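Notes for the talk on the Erine buses. Talk slowly in the first part, I always go too fast there. Water before the fares section.

## Opening

Good morning, and thank you for coming at this hour. I know that many of you came by bus, so perhaps you already have an opinion on my subject.

I want to speak about one change. In March the bus station of Erine moved from the old market to the new terminal on the Quintana road. On paper this is a small move. For the people who must be at work at seven, it changed the whole morning.

(Ask for hands: who used the old station? Wait. Do not comment on the number.)

I am a passenger on this line myself, and I have also written about transport for the local paper. I do not work for the city and I do not work for Dadico, the company that runs most of the buses. I asked both of them for their figures. Dadico sent some. The city sent me the press release again.

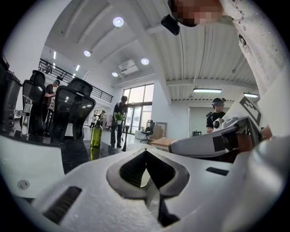
*Two white hand-held grippers, one with a square black-and-white marker tag*

## What was there before

The old station had no roof, and when it rained the drivers parked wherever the ground was hard. Everybody complained about it, me too. Traffic behind the market could stand still from half past six until nine.

But the old station had one strong point: it was in the middle. You could walk to it from four neighborhoods. People bought bread on the way and changed from one bus to another without crossing a big road.

Please remember this when I come to the map. The city looked at the traffic, and the traffic was bad. I think it looked much less at the walking.

## The move

The new terminal has a roof, toilets and lights, and the bays have numbers you can read from far away. I say this early in the talk so that people do not think I came only to criticize. It is a better building.

The problem is how to get to it. From the market to the terminal there is a shuttle, and the shuttle was promised every ten minutes. I took it in the morning and again at the end of the afternoon, and I waited much longer than ten minutes both times. Other passengers told me the same thing, and several of them have stopped waiting and now take a motorcycle.

A motorcycle from the market costs 200. The bus ride itself, from the terminal to the industrial area, costs 1000. So a person who goes both ways pays 400 more each day than before the move, only for the first and the last piece of the trip.

(Pause here. Say the 400 again.)

For somebody with an office salary this is annoying. For somebody who cleans that office it is a decision about lunch.

## Who is waiting

I spoke with 78 passengers in the line at the terminal, over several mornings. I do not pretend this is a scientific study. I asked each person the same three questions: where do you start, how long does the trip take now, and what do you pay in total?

Of these 78 people, 40 told me they leave home earlier than they did before. The rest leave at the same time or have changed their route. A few said their trip is better now, mostly people who live on the Quintana side, and I want to be fair to them. For them the terminal is next door.

The answer I heard most often was about not knowing. A long trip you can plan. If the shuttle comes sometimes after five minutes and sometimes after half an hour, you must leave home for the half hour every day.
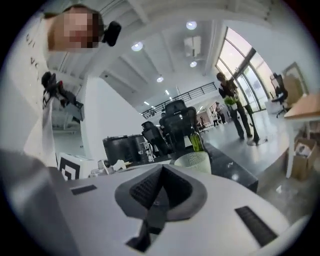

The timetable was on the wall of the old station, painted by hand and mostly wrong, but the drivers stood under it and you could ask them. At the terminal the drivers stay in their own room until departure. Passengers ask the security guards, and the guards do not know either. It is not their job, and they are polite about it.

## The app

Now the part about Stolora. (Some people in the room may like the app. Be calm.)

Stolora is the ticket application that Dadico started to use when the terminal opened. You buy the ticket on the phone and show the code at the bay. When it works, the line moves fast. I have used it and I will keep using it.

There are two difficulties. First, there is one window left for cash, and it opens at seven. The first buses leave before six. Second, the app sells a ticket for a certain bus, and if the shuttle makes you miss this bus, the ticket is lost. You can ask for the money back with a form, but the form is only in the app, and you need to find it under "Other".

I wrote to Dadico about the lost tickets. They answered that the rule is "under review." I asked until when and I have no reply yet. 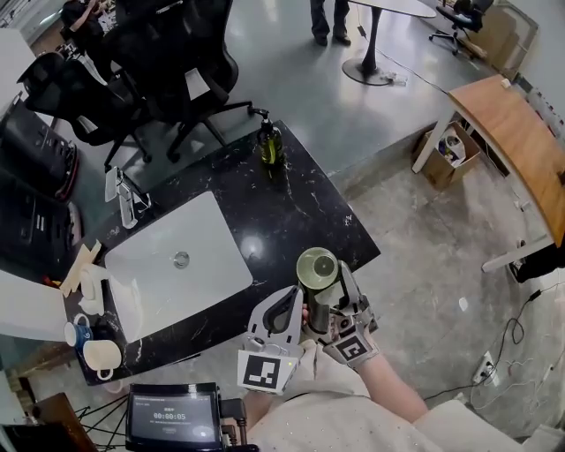
*Timer reading: 00:00:05*

## What I would ask for

Keep this section short. It is what the passengers in the line asked for, I only put it in order.

- Open the cash window before the first bus.
- Let a Stolora ticket be valid on the next bus too, on the same day.
- Write the real shuttle times on a board at the market, even if they are not good times.
- Put back one stop near the market for the early buses only, before the traffic starts.

The last point is the one the city does not like. They say that one stop will become two, and then the whole station will come back. I understand this fear — the old station also began as one stop. But before half past six the street is almost empty, and a bus needs only a minute there.

There is also the question of the sidewalk on the Quintana road. On the last part before the terminal there is none, and people walk on the side of the road in the dark. I do not have a slide for this. Just say it, and say that the lights stop at the gas station.

## If there are questions

If they ask about the cost of the terminal: I do not have the final amount. Do not guess.

If they ask whether the old station should come back: my answer is no. I would not like to stand in that mud again.

If they ask about the smaller bus companies: two of them still pick up passengers on the street near the market, and it is not permitted. Do not name them.

If somebody from Dadico is in the room, invite them to speak about the refund rule — give them the microphone, and do not take it back too soon.

Leave the question list with the organizers for anyone who wants to ask it in their own line. The shuttle back to the market stops in front of the main door, on the left side.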